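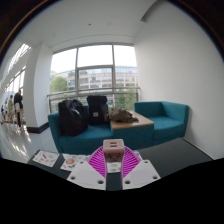 Ribbed gripper fingers closed on a small block, each finger on its own white plate.

Replace the fingers in pairs

Most maintenance plans for soft grippers treat the finger as the wear part and the plate behind it as structure. The finger gets a replacement interval and the plate gets nothing. I think this is backward, and the service log for our Rillier hand tool supports me.

The tool carries two ribbed fingers, each screwed to a flat plate. Over 1,443 logged grasps we changed fingers twice. Neither pair had a broken rib. Both had been pulled because small blocks were leaving the grip at an angle, and in both cases the fault was still there after the new fingers went on. Cor Koster found it with a feeler gauge: one plate had shifted at its lower screw. The holes are cut with clearance so that the plate can be aligned, and clearance lets it creep.

The Drisamov service sheet, which we inherited with the tool, says to retighten "as needed." That is not an interval. We now check the screws every 253 grasps, with the fingers off and the plates laid against a straight edge. The check takes less time than one finger change.

Chin-lung Yu disagrees with me on one point. He would pin the plates and be done with it. A pinned plate cannot creep, but it also cannot be corrected when a printed finger comes out slightly short, and ours vary. I would keep the screws – with a witness mark across each head – and accept the inspection.

We do agree on pairs. A ribbed finger softens with use, and a new one set opposite an old one pushes the part toward the old side. On a narrow block with rounded corners, that offset is enough to roll it. Hsiao sells the fingers singly, and Rundard's parts list follows suit. Order two anyway, fit them together, and write the grasp count on the back of each plate before it goes on.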